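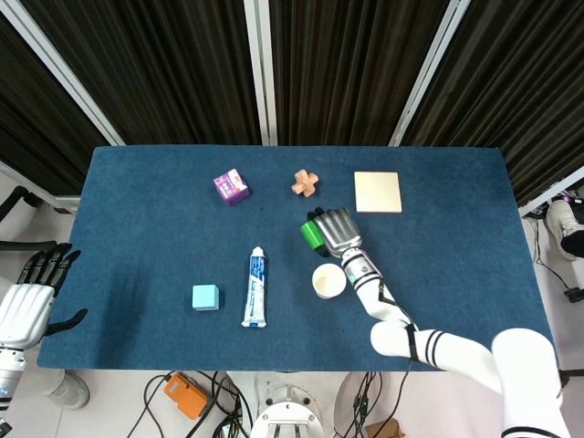
4. Laying out the felt table

I do this bit last, once the curtains are hung and the posts have stopped wobbling.

4.1 Brush the felt in one direction. Mine is a dark teal from Van Wijk and it shows every crumb!

4.2 Put the flatter and boxier bits at the back – the beige tile, the little purple and white box – with the wooden burr puzzle between them.

4.3 Bring the blue cube, the toothpaste and the small white cup to the front. Leave a hand's width round each one if you can.

4.4 Turn the toothpaste so the cap points at you, and stand the cup open side up.

Note: I like the tile square to the table, but the box can sit at a bit of an angle. Ruben Visser lines everything up and that's fine too.

Caution: don't pick the burr puzzle up by a single stick. I did that in February and spent 40 minutes putting it back together.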